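How I keep up with a court case in the local news

I got hooked on following a trial back in June, a fraud case at our magistrates' court, and I made every mistake going. So, my way of doing it now!

Start with the name of the court and write it down, along with the case number if the paper prints it. Reports get the spelling of people's names wrong more than you'd think (I had three versions of one surname in my notes).

Next, look up the daily list. It usually goes online the afternoon before, and times do shift, so check again over breakfast. Mine once jumped from 2 o'clock to 10 and I missed the lot.

Keep "charged", "pleaded" and "convicted" in separate columns. My friend Marjan uses coloured pens, I just use a ruler. Someone who's been charged hasn't been found guilty, so please don't post as if they have, and don't share guesses about the jury or anybody whose name is being kept private.

If you fancy going along in person, most hearings are open to the public. Phone off, sit at the back, and take a cardigan. 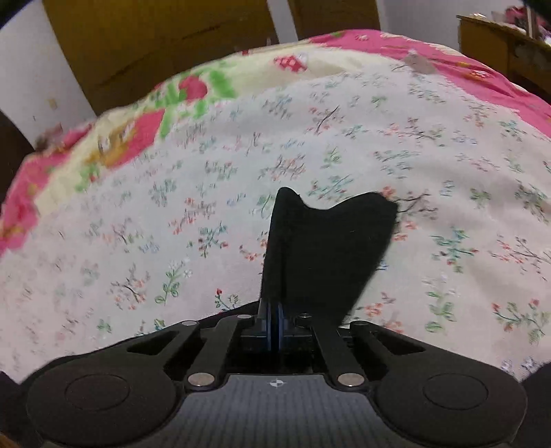
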